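Replacing the old parts database is the easy bit

Proda spent 16 months choosing a new system for its drawings and parts lists, and 5 weeks teaching people to use it. I think those numbers were the wrong way round.
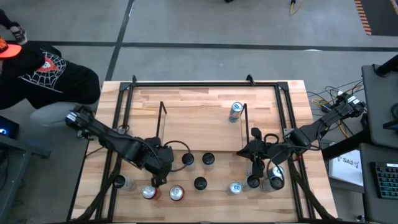
What the old system knew

Gokeck made the same move in January. Its old database held 17 codes for one bracket, and the buyers knew which 2 were live. None of that was written down, so none of it was moved.
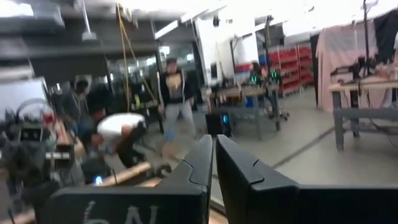

A drawing system should be judged on the shop floor. Managers see the reports, but the fitter needs the right revision. Walk across a pale grey concrete floor with workbenches on it and ask at each bench which drawing is current — the answers will tell you more than a sales demonstration.

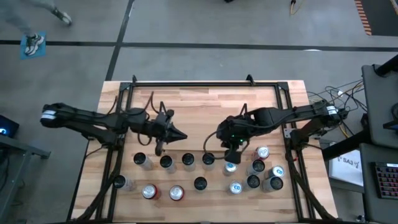

Odukoya takes the opposite view, that a firm which waits for tidy data will wait for ever. I accept that. Cleaning can be done in stages, one product family at a time.
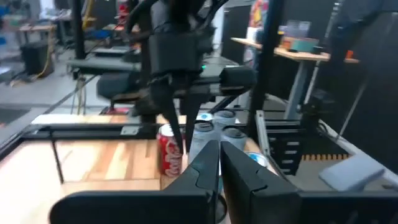

Photo: Plundatov

My advice is to halve the selection period and spend what is saved on the parts list. Most of the systems on offer will do the job.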